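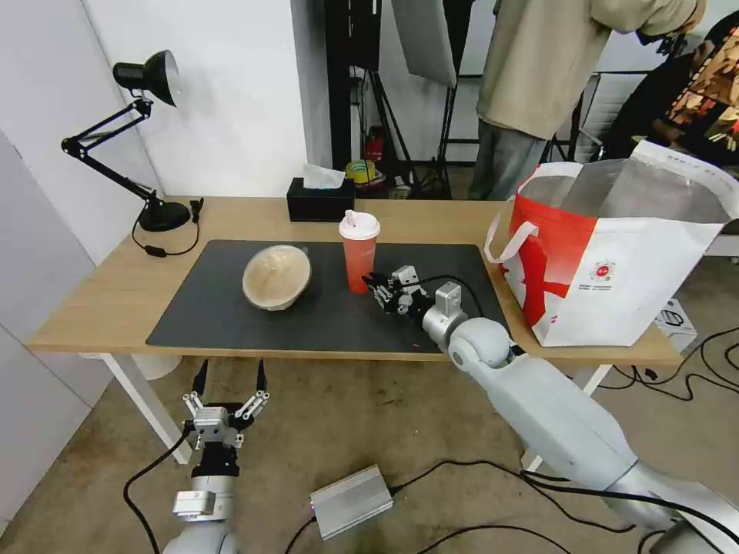

Trinidad Dagdag

Keeping One Table Clear: A Semester with a Mat, a Lamp and a Shopping Bag

When our instructor, Clémence Coste, asked each of us to pick an ordinary household problem and stay with it for a whole semester, I wrote down "the table" before she had finished handing out the sheet. I have lived with messy tables all my life. My family eats at one, pays bills at one and wraps presents at one, and I have a very clear memory of doing algebra with my elbow in somebody's toast crumbs. So I wanted to know how a table that several people use gets the way it gets, and whether a few small changes could help the people sitting down at it next.

The place I chose was the common workroom at Vavside, where I have been a resident for two years. It has a concrete floor and good big light wood tables on white metal legs, and people use them for homework, snacks, sewing, phone calls and (in May, when everyone is moving out) sorting their belongings. Gus Wojcik and Tsung-han Tse worked with me on the interviews, and Edin Begović helped me make sense of my notes, which were on the backs of a great many envelopes. Any mistakes left in here are mine.

What I wanted to find out

My proposal had one long, tangled question in it, and Ms. Coste kindly untangled it for me. She asked me to look at which things stay on a table and which things are only passing through. That sounds simple enough, but I spent most of the first month changing my mind about it. A lamp stays, everybody agrees on that. A drink is passing through. But what about a bowl? A bowl can hold keys all year long, or it can hold soup for ten minutes and then sit there until somebody gets annoyed, and both kinds of bowl look exactly the same when you walk in the door.

I kept a diary of one table for 30 days. I looked at it in the morning before class and again after supper, and wrote down whatever was on it and where on the table it stood. I also handed out a short survey, which 23 residents filled in, and of those, 11 were nice enough to sit down and talk with us. Gus did most of the talking and Tsung-han did most of the writing, and it worked out very well that way, as Gus can get anyone started and Tsung-han can spell.

The mat

The first thing we changed was the mat. Before this the table was bare, and things landed on it anywhere. I bought a big dark desk mat with rounded corners and laid it in the middle, and then I put the things that were supposed to stay along the back: the black desk lamp at the left corner and the tissue box near the center. The rule, which I wrote on a card by the door, was that anything on the mat was in use, and that when you left, you took it off again. That was the whole rule. I had a much longer one to begin with, with exceptions for library books and plants, and Edin read it and said he would need a lawyer to eat a sandwich.

I was surprised by how much people liked having an edge to work to. In the interviews, several of them said that the mat made it easier to see what was theirs. One person told us she had always felt a bit shy about moving a stranger's bowl, and that with the mat she didn't feel shy at all, she just picked it up and asked whose it was.
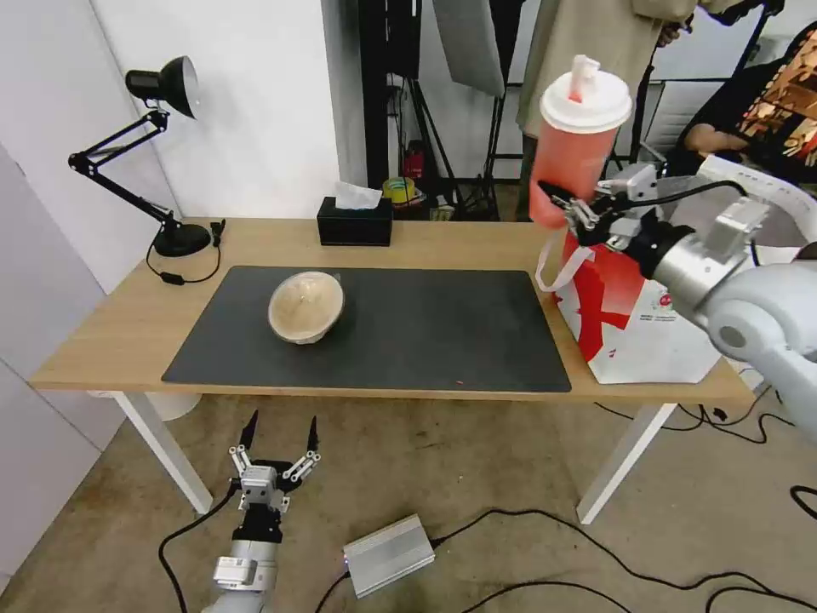

Bowls and cups turned out to behave very differently from each other in my diary, and I have a whole page of notes on it that I will try to keep short. A cup with a lid on it goes away fairly quickly. It belongs to someone, that someone is usually still drinking from it, and even when it's empty there is no question about what to do with it. A bowl is another matter. People leave a bowl thinking they will come back for seconds, or that a roommate will want it, and then the evening goes by. On my worst day the same bowl was there in the morning and after supper and again the next morning, and by then I was so used to it that I nearly wrote it down with the lamp!

I talked this over with Edin, who washes dishes at Barta on weekends and has strong feelings about bowls. He thought we should give the leftover things somewhere to go. Up to then I had been thinking only about getting them off the mat, and of course all that did was move them to the next table over, where they became somebody else's problem.

The bag 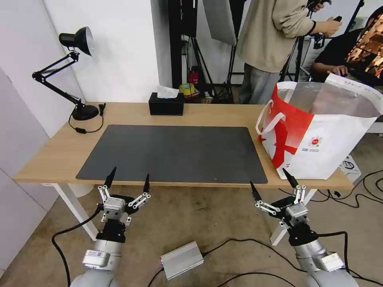

Giving things a place to go was the second change, and it took us three tries to get it right. First we tried a cardboard box on the floor, and people kicked it. Then we tried a plastic crate on the windowsill, and people took it for recycling. Tsung-han was the one who said that everybody already knows what a shopping bag is for, and so we stood a big white and red one at the right end of the table, open at the top so that you could see the silvery lining and drop something in without having to fuss with the handles. It leaves the mat free and it stays within reach of whoever is sitting down. It is also easy to pick up and carry away, a thing I wish I had thought of before I bought the crate.

The bag changed how people packed, too. I had pictured it as a sort of lost and found, but residents began using it to get their own things together before going upstairs. Soft things worked best on top. When somebody put something heavy in last, whatever was under it got squashed, and we had a few complaints, including a very fair one about a birthday cake. I added a line to the card asking people to put hard things in first, and to check that a lid was on tight before putting a cup anywhere near the bag. Gus thought the second part was fussy. I left it in.

Some things still don't go well. Paper bags get tired at the bottom and at the handles, and I went through more of them than I had planned on. The lamp cord is also a nuisance. It comes down across the left side of the table, and anyone clearing up in a hurry has to go around it. I tried running it behind the table, but then the little switch was hard to reach, and people simply stopped turning the lamp on. For now it stays where it was.

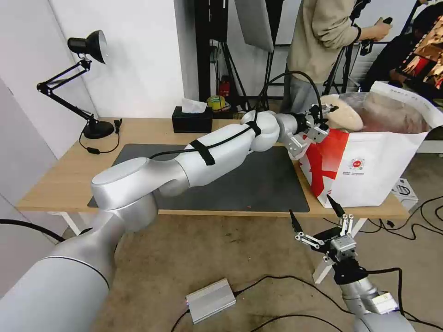 White paper shopping bag on the right side of the table, with a beige plush item at the top.

What I would do next

If I had another semester, I would set up a second table without a mat and keep a diary for both of them together. Ms. Coste pointed out that people may have been tidier just from seeing me come in with my envelopes twice a day, and I think she is right, at least for the first week. After that I believe they forgot about me. I would also like to ask the residents at Grokdale to try the bag by itself, with no mat and no card, and see how they get along. Their workroom is smaller and they cook in it, so the bowls ought to be interesting.

The mat and the card are staying at Vavside over the summer. I have left a few spare bags folded flat on the shelf by the door, and my diary pages are in a binder on the same shelf for anyone who would like to read them. Please put it back when you're done.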